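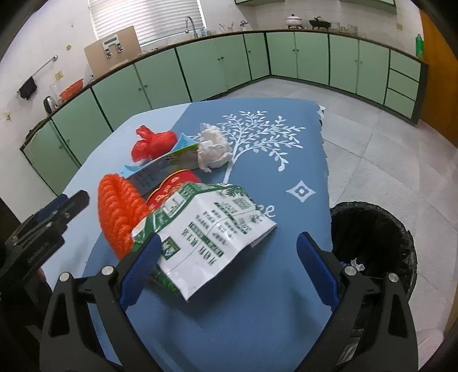
Painting kitchen cabinets green – regrets?

Kitchens and Laundries > Paint and Finishes

rocio_i
Posted March 4, 2024
Hi all, long-time reader, first proper post. We've got a 1980s kitchen with solid timber doors that have gone that orange colour, and I've talked myself into a pale green for the base cabinets. My partner reckons we'll be sick of it in a year and should go white like everyone else in our street. I've had a sample pot of Histwood in a sort of lichen shade on the back of the pantry door for a month and I still love it, morning and night.

Two questions. Has anyone lived with green for a good while and gone off it? And do I really have to take every door off and sand the lot, or is one of those bonding primers enough? I've got 78 dollars left in the paint budget after the tap blew out, so please be gentle.

Rocío

calado_a
Five years with pale green here and I'd do it again tomorrow. It goes grey on overcast days and quite minty in full sun, so look at your sample in both before you commit. We kept the walls a warm white and it never feels like a hospital, which was my wife's big worry.

Take the doors off. Yes, all of them. I painted two in place to see if I could get away with it and the drips along the hinge side still annoy me every time I get the colander out. Put a bit of masking tape inside each hinge cup with a number on it and the same number inside the cabinet. You'll think you'll remember which is which. You won't!

paintedinmay
Going to disagree with Armindo on the colour. We did sage in our last place and I was over it by the second winter. It looked fantastic on the little card and then there was just so much of it. If you've got a big run of base cabinets, I'd do the island or one wall and leave the rest neutral. Easier to change your mind, too.

Agree on taking the doors off, though.

rocio_i
Thanks both. No island, sadly, just cabinets on all sides and a table plonked in the middle. The table is where everything happens – homework, groceries, the sewing machine when I'm organised – so the cabinets are more of a backdrop anyway.

zdenka.k
Then go green! A backdrop is exactly where a colour like that behaves itself. Mine has a table in the middle too and I swap the cloth when I get bored (navy in winter, yellow checks once the weather warms up). Much cheaper than repainting, and blue with soft green is lovely, whatever my mother used to say about it.

On primer: I used the Fludix water-based one over old varnish and gave it a light sand first, 180 grit, just enough to take the shine off. Wash the doors with sugar soap before you sand, or you'll grind the cooking grease into the timber and nothing will stick near the stove. Ask me how I know.

V_Meireles
I paint kitchens for a living, so here's the boring version.

Clean, rinse, let dry overnight. Sand. Vacuum, then wipe with a damp cloth. Prime both sides, otherwise you can get some cupping on older solid doors. Sand the primer lightly with 240. Two thin coats of a proper enamel, and by thin I mean thinner than you want to go. Leave it a full day between coats if it's humid.

And please don't hang the doors the minute they feel dry. Water-based enamel is dry to touch in an hour or two and still soft for weeks. Most of the chips I get called back to look at are from people loading up the cupboards that same weekend. Histwood is a nice colour range but I'd check whether your sample pot is the same finish as the full tin, because theirs are often flatter.

Valter

paintedinmay
Priming both sides is overkill for a house that isn't on the coast. I did fronts only and not one door moved.

V_Meireles
You may well have been lucky with your timber. It's an extra tin of primer and an afternoon, and I've seen doors go 4 mm out of true. Rocío's call.

calado_a
I did both sides and I'm inland. Mostly so the insides looked decent, I'll admit.

raquelp
Popping in about handles, as you'll want to sort those before you prime. If you're changing the hole spacing, fill the old holes first and let the filler cure or you'll get little dimples showing through the green. I got brass cup pulls from Caldeira on clearance for $55 the set and they've worn beautifully. Black looked too harsh against ours.

rocio_i
Oh, I love a cup pull. The old handles are those white porcelain knobs with flowers on, so they're definitely going.

Okay, update on the home front: he's agreed to green on the base cabinets if the uppers stay white. I'm calling that a win. Starting with the doors beside the oven, as they're the worst of the lot, and doing both sides because Valter has frightened me.

One more – brush or mini roller?

zdenka.k
Foam roller for the flat bits, decent brush for the moulding. Roll, then lay it off with the brush while it's wet.

V_Meireles
Microfibre roller, 4 mm nap. Foam leaves bubbles in enamel.

zdenka.k
Mine didn't bubble!

raquelp
Try each on the back of a door, Rocío, and keep whichever looks better to you. And put up some progress photos when the first lot are done.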